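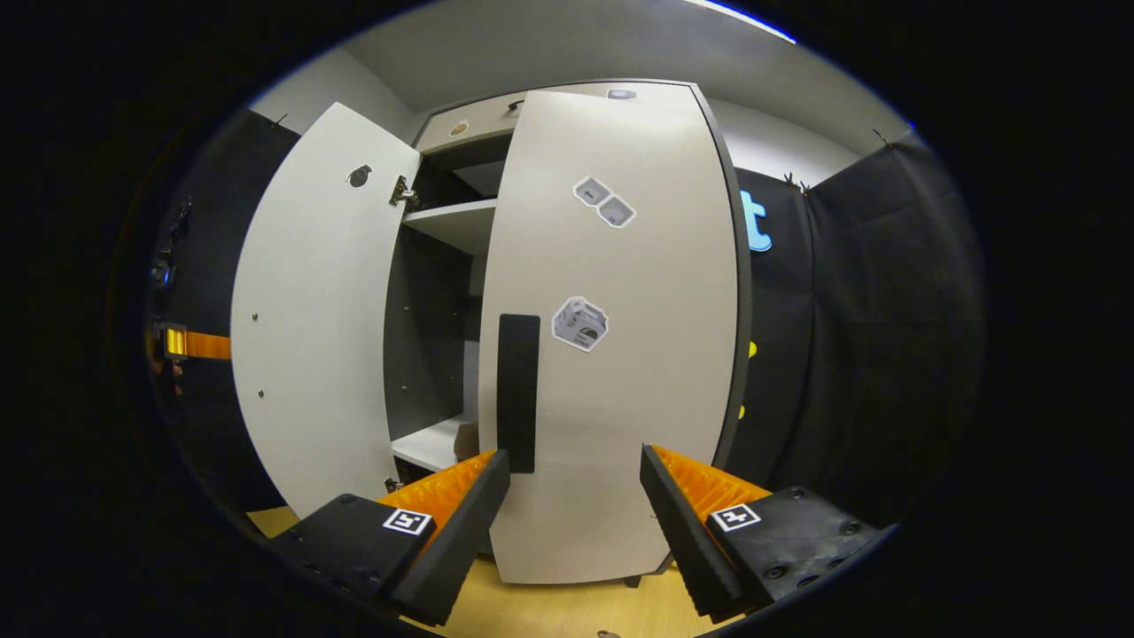

2 min read

We use cookies to keep you signed in and to remember your settings. Accept / Manage

Door of tall cabinet does not stay closed, and how high can I put the middle shelf?

Clémence Chevalier
Hello everyone. I have a tall white cabinet with two doors which came with the flat. It has a dark grey back inside and one shelf near the top and one near the bottom. Between them is a very big empty space and I would like to use it for folded bed sheets and my box files, which are 325 mm high.

I have two problems. The first is that the left door opens slowly by itself when I leave it. I close it, I go to make tea, and it is open again like a hand's width. It has two metal hinges. The second is that I want to buy one more shelf, but I do not know which size. The inside depth is more than the shelf I saw at Stutedon, which was 249 mm deep. Will it fall if it is too short? I have a screwdriver but no drill, and the landlord does not like new holes.

Esmaeil Shahbazi
Is it standing straight? Mine did the same and the floor was the problem. Buy a spirit level.

Savita Yadav
I agree with Esmaeil that you should begin with the floor. Put the level on the upper shelf, first from left to right and then from front to back. If the cabinet leans forward even a little, the door will want to open. Push a thin piece of hard plastic under the two front corners until it leans slightly to the wall. Please take the heavy things out before you lift it, and ask a second person to hold it. I did it alone one Saturday and my foot was blue for the week.

If it is level and the door still moves, look at the hinges. On many of these cabinets there are two screws on the arm of the hinge, the front one moves the door to the side and the back one moves it in and out. Turn only a quarter of a turn, close the door, look, and turn again. Do the upper and lower hinge the same amount or the door will hang crooked. If nothing helps, a small magnet catch with glue on the back will hold it. Mine is from Grindex and it did not need any drilling.

For the shelf: a shelf of 249 mm is fine only if all four pins are under it. Measure from the front pin hole to the back pin hole, and not the whole depth of the cabinet. Also measure the thickness of your old shelf, mine is 19 mm and I first bought a thinner one which bent under the sheets. For your files leave a space for your fingers above the 325, otherwise you cannot pull them out.

Clémence Chevalier
Thank you both. It was the floor! The front corners are now higher and the door stays where I leave it. For the shelf I will measure the holes this evening and write again if the pins are a strange size.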